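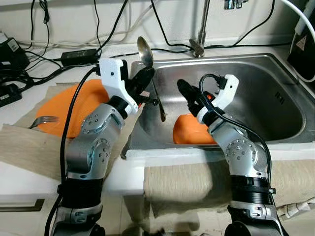
Robotic arms at a stainless steel sink, one with a metal spoon in its gripper.

FOR IMMEDIATE RELEASE

Narnora Publishes Standard Terms and Claims Procedure for Small-Vessel Salvage

Document sets out notice, security and valuation steps for claims involving yachts, fishing boats and harbor craft

LỤC -- Narnora, a maritime claims and document services firm, today released the Small-Vessel Salvage Terms, a set of contract terms and procedural rules for salvage claims in which the vessel, its gear and any cargo are of modest value. The terms run to 65 pages in 11 parts and may be used by vessel owners, salvors, hull underwriters and marinas without a license fee.

The terms were prepared over two drafting rounds. The second round closed in June, after which the text was frozen except for corrections to cross-references and to the schedule of forms.

Salvage claims against small craft are governed by the same general principles as claims against large ships. A salvor who voluntarily assists a vessel in marine peril, under no prior duty to do so, may claim a reward if property is saved. The amount depends on the value of the property, the degree of danger, the skill and effort of the salvor, the risk to the salvor's own equipment, and the time and expense involved. What differs is the paperwork. Large-ship claims are commonly handled under established contract forms, by parties who have used them before. A claim over a grounded sailboat often begins with a spoken exchange on a radio channel and ends in a dispute over what was agreed.

"The recurring question in these files is whether the job was a tow at an hourly rate or a salvage at a percentage of value," said Bartosz Kurek, head of claims practice at Narnora. "The owner recalls one conversation and the salvor recalls another. The terms require the basis of payment to be stated before a line is passed, unless there is immediate danger to life or to the vessel, and they say what happens when it is not stated."

File review

The drafting group worked from a review of 1562 closed claim files supplied under confidentiality by participating underwriters and salvage contractors. The files concerned casualties reported from over 80 harbors. Names, registration marks and policy numbers were removed before the files were read, and the underlying material has been returned to the parties that supplied it.

The review was conducted by Busent, a marine survey and valuation office. Busent coded each file for the type of casualty, the form of agreement, the method used to value the vessel, the kind of security given, and the point at which the parties first disagreed. No view was taken on whether any individual award or settlement was correct.

Nghĩa Nghiêm, senior surveyor at Busent, said valuation had taken the largest share of drafting time. "Salved value means the value of the property at the place and time the service ends, in its damaged condition," Nghiêm said. "Many of the files used the insured value, which is a different figure arrived at for a different purpose. The terms prescribe a survey with the hull, machinery and removable equipment listed separately. If the parties cannot agree on a surveyor, there is an appointment procedure."

Principal provisions

Part A contains definitions. "Vessel" includes any craft capable of being used for transportation on water, whether or not under power at the time of the casualty. Floating docks, moored houseboats without means of propulsion, and aquaculture pens are excluded unless the parties add them by written endorsement.

Part B concerns the basis of payment. It provides three options: fixed price, time and materials, and salvage award. The salvor must identify one of them to the person in charge of the vessel. An oral statement is sufficient if it is recorded or is confirmed in writing once the vessel reaches a place of safety. Where no option was identified and no immediate danger existed, the service is presumed to have been rendered on a time-and-materials basis. The presumption can be rebutted by evidence of peril.

Part C deals with the authority of the person in charge. A master, owner or bareboat charterer may bind the vessel interests. A guest or passenger may accept emergency assistance but may not select a salvage award on the owner's behalf. During drafting this provision drew more written comments than any other, most of them from charter operators, and the final wording is narrower than the version first circulated.

Part D covers security. A salvor may request security in the form of a letter of undertaking, a bond or a deposit held by a third party. The request must state a figure and a short basis for it. If reasonable security is provided, the salvor agrees to release the vessel and not to arrest it. The maritime lien is preserved until security is in place and is treated as discharged against the vessel from that point.

Part E sets out the survey and valuation method. Part F addresses environmental services, including the containment of fuel and the removal of batteries, and allows for payment of documented expenses even where the vessel itself is lost. Part G applies to sunken and abandoned craft. It distinguishes a vessel whose owner has merely left it in place from one whose owner has given up title, and requires a search for the last recorded owner before any claim to title is put forward.

Parts H through J deal with misconduct by the salvor, apportionment among several salvors, and interest and costs. Part K contains the arbitration clause. Arbitration is before a single arbitrator on documents, with an oral hearing only if the arbitrator orders one. Either party may seek a court order for arrest or for the preservation of evidence without waiving the clause.

The terms do not apply to vessels owned or operated by a government for noncommercial purposes, or to property of historical or archaeological interest. Both raise questions of immunity and public law that the drafting group considered unsuited to a standard commercial form.

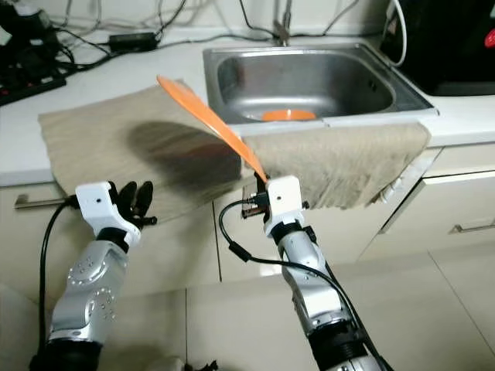
Does a vessel owner have to sign the terms before a salvor begins work?
A signature is not required at the scene. The terms may be accepted orally or by radio, provided the acceptance is confirmed in writing after the vessel reaches a place of safety.

Filing through Trurance

Forms issued under the terms can be completed and exchanged through Trurance, Narnora's document filing service. Trurance assigns a reference to each casualty, timestamps every notice, and holds the agreed survey report with the security documents so that both sides work from the same set. Use of Trurance is optional. Parties who prefer to serve notices by mail or email may do so at the addresses given in the agreement.

Trurance does not decide claims, appoint arbitrators or hold funds. Deposits made as security remain with the third party named by the claimant and the vessel interests. Access to a casualty record is limited to the parties, their insurers and their legal representatives, and a surveyor can be given read-only access for the duration of an appointment.

"Most of the late-stage disputes we looked at involved a missing document," said Hậu Nông, product manager for Trurance. "A notice was sent to a former address, or a survey was revised and only one side had the revision. The service keeps prior versions visible and shows who was served with each of them."

The current release supports the notice of service, the request for security, the letter of undertaking, the surveyor's instruction and the statement of expenses. The apportionment form in Part I is available as a fillable document only. It will be added to the filing service once testing with multiple-salvor records is complete.

Relationship to insurance policies

The terms are a contract between the salvor and the vessel interests. They do not amend a hull policy, and an insurer is not bound by them unless it has agreed to be. Policyholders should check whether their cover requires notice to the insurer before salvage services are accepted in non-urgent cases, and whether wreck removal is insured under the hull section or under liability cover -- the two are often subject to separate limits.

Quang Hầu, counsel to the drafting group, said the terms had been written to fit existing policy language where possible. "Sue and labor clauses, salvage clauses and wreck removal clauses respond to different kinds of expense," Hầu said. "The statement of expenses is divided along those lines. An adjuster should be able to allocate the items without going back to the salvor for a second breakdown."

Marinas and yacht clubs may incorporate the terms by reference in berthing agreements. A model incorporation clause is given in the schedule. Incorporation in a berthing agreement does not by itself entitle the marina's own contractor to a salvage award, and work carried out under an existing duty to the vessel continues to be paid under the contract that created the duty.

Availability

The Small-Vessel Salvage Terms, the schedule of forms and a drafting commentary are available from Narnora on request, in print and as electronic files. The commentary explains the source of each clause and notes where written comments were accepted in part. It is not incorporated in the agreement and has no contractual effect.

An online briefing for claims handlers and salvage contractors will be held on Monday. The session will cover Parts B, D and E, with time set aside for questions on transition from existing in-house forms. Services begun before the parties adopt the terms remain subject to whatever agreement was in force when the service started.

Comments on the published text may be sent to the drafting group at any time. Editorial corrections will be issued as dated notices. Changes of substance will be made only by a new edition, and an agreement that refers to the terms will be read as referring to the edition current when the agreement was made.

About Narnora

Narnora provides claims handling, document services and standard-form drafting for marine underwriters, salvage contractors and vessel owners. Its office is in Lục. The firm does not act as a salvor and holds no interest in any salvage contractor.

About Busent

Busent carries out condition surveys, damage surveys and valuations of commercial and recreational craft.

This release is provided for general information and is not legal advice. The law of salvage varies by jurisdiction, and parties to a claim should consult counsel about the rules that apply to them.

Media contact
Sang Trình
Communications, Narnora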